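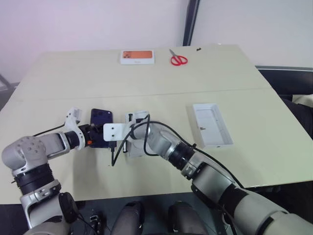
Small Hydropower on an Old Mill Channel: Can It Supply a School?

Project report, second year, course in energy and environment

1. Introduction

In our region there are many old mills which do not work any more. The water still runs through their channels, but it does nothing. Our group wanted to know if one of these channels could produce electricity for a public building. We chose the mill channel at Durnasby because the town school stands close to it, and because the school office was willing to share its electricity bills with us.

The mill is old. A stone over the door has the year 1722, and the town archive says that it ground grain there until the owners moved to a steam mill down the valley. The wheel is gone, but the channel walls are in good condition.

2. Questions

We tried to answer two questions. How much electricity could a small turbine at Durnasby produce in a year? And how does this compare with what the school uses?

We did not study the price in detail. We had a chapter on costs in our first plan, but the offers we received were too different from each other to be compared in a serious way.

3. Method

The power of falling water depends on the height of the fall (called the head) and on the flow, that is, how much water passes each second. For the head we used a long transparent hose filled with water and a measuring pole. We repeated the measurement on the next morning and took the mean of both values.

The flow was more difficult. We used the float method: an orange is put in the channel and we measure the time it needs to travel between two marks. The water at the surface moves faster than the water near the bottom, so the result must be corrected with a factor from the textbook. We did this in March, in June and in September. For the other months we used the records of the gauge at Brelcombe, which is on the same river, and adjusted them to our own measurements.

4. Results

The usable head is 5 meters. This was more than we expected from looking at the place, as a part of the drop is hidden under the mill floor.

With the mean flow and the losses in the pipe, turbine and generator, we calculated an electrical power of 540 watts. We took only a small part of the water for this calculation. The rest must stay in the river bed for the fish, and the rules for this are strict.

A turbine does not run every hour of the year. It must be stopped for cleaning the screen, and in late summer the flow is often too low. We calculated with 2664 hours of full power. This gives 1439 kilowatt-hours in a year, and the school needs much more than this. It would be enough for the corridor lights and the small server room, according to the separate meters.

5. Comparison with another site

In the literature we found a report on the Cuautle channel, where a turbine of the type Nestumetti was installed. It is a screw turbine, which accepts leaves and small branches better than other types. The fall there is lower than at Durnasby but the flow is much stronger, and it hardly changes between the seasons. For this reason their plant runs almost the whole year.

6. Problems and sources of error

The float method is not very exact. On the June visit there was wind against the current, and two of our runs had to be thrown away. Also, we measured in one year only, and the spring was dry. The Brelcombe gauge is below the place where a second stream joins the river, so its values are too high for our channel. We corrected this with the size of the two catchment areas, but this is a simple correction.

7. Conclusions

A turbine at Durnasby is technically possible, but it cannot supply the school. It could supply a small part of the building. If the town wants to continue with the idea, a fixed gauge should be placed in the channel for at least one full year before any turbine is chosen. The screen at the inlet should also be repaired, as two of its bars are missing.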